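Trasen Shelf Challenge

The Trasen Shelf Challenge is a student robotics competition in which teams program a mobile robot to move plastic bins between wheeled shelving units and marked floor positions. It is held each spring at the Tillavau technical school and is open to secondary and vocational students. The event takes its name from the Trasen workshop, the school building where the first edition was run.

History

The competition grew out of an elective class taught by Alois Zürcher, an automation instructor at Tillavau. His students had been using line-following robots and asked for a task closer to warehouse work. Seven teams entered the first edition. A second division for first-year students, known as the Strebel division, was added later and uses lighter bins and a longer time limit.

Rules

Each match lasts 20 minutes. A team receives a list of bins by color and shelf level and must deliver them to the correct squares. Robots may be driven by remote control in the first round only. A bin counts as delivered when its whole base lies inside the tape. Touching the tape earns half points, and pushing a shelving unit out of place costs a penalty. Teams may enter any robot base, but grippers must be designed and built by students. 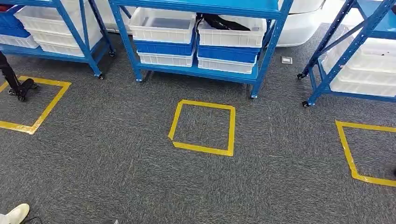 Tape squares and shelving units with blue and white bins.

The floor squares are laid by hand, and the rules allow for small differences in angle and edge. Robots are therefore expected to locate each square by camera. Carpet is used at Tillavau, while regional qualifiers may be held on any level surface.

Scoring

The maximum score in a match is 1,040 points. Ties are decided by the faster delivery time in the final round. The highest score so far in the Strebel division is 369, set by a team captained by Vega Tejada, who later joined the rules group.

Software

Most teams use Fandumska, a bin-tracking library written by former students of the class. Its use is optional. Teams that write their own tracking code may apply for a separate programming award, which is judged in January from source code and a short written report.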